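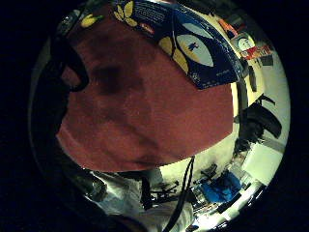
Ekis Handheld Gripper Recordings, release 2
README and known faults

Last change: 14 February 2024

Please read the section "Fault in the width channel" before you train anything on these files. Release 1 was withdrawn for this fault, and release 2 still contains part of the affected recordings, now marked.

What is in the folder

Ekis is a set of 700 short recordings of household handling tasks: picking up boxes and packages, moving cloth, putting things into bags. Every recording was made with the Plerormont gripper, a tool which a person holds in the hand and closes with a trigger. A fisheye camera sits on the tool. The video is a round picture on a black background, and we did not crop or straighten it. The rooms were not tidied for the recordings, so clothes, cables and bags are often in view.

Each recording has three files:

video.mp4, the camera video
pose.csv, the position and rotation of the tool
width.csv, the opening of the fingers in millimeters

Fault in the width channel

The opening of the fingers is measured by a small sensor at the hinge. In November one user of release 1 wrote to us that his arm, a Dretemance two-finger model, crushed a cardboard box during replay. The command came from our file. The file said that the fingers closed completely, but in the video they stopped at the sides of the box.

We opened the tool and found that the magnet of the sensor was not glued well. When the trigger was pulled hard, the magnet turned a little in its seat and did not always come back. After this, all values were too small until the next restart of the tool. The log showed no error, as the sensor itself was working correctly.

We compared video and width for all recordings. In 422 of them we found no difference that we can measure. In 100 the width is wrong from some point until the end. For the rest we could not decide, mostly because large soft objects were near the camera and the fingertips could not be seen well enough.

How the recordings are marked

The file index.csv has a column "width_state" with the values ok, bad or unclear. We did not repair the numbers in the bad recordings. We tried to shift them with a constant, but the error changes inside one recording and the result was not reliable.

Video and pose are not affected. You can use them from all recordings.

Safety when you replay on a real arm

Use only recordings with the state ok.
Set a force limit in the controller of the arm. The width file contains no force.
Make the first replay with an empty gripper and at 10 percent speed.
Keep hands away from the fingers, also when the arm seems to have stopped. In the case reported to us the arm waited and then closed further.

Still open

The magnet is now held by a screw, but we have not yet made enough recordings with the changed tool to say that the fault is gone. The script Lim, which compares width and video, is in the tools folder. It gives false alarms on dark objects. If you find a recording marked ok where the numbers look wrong, please send us its number and the time in the video.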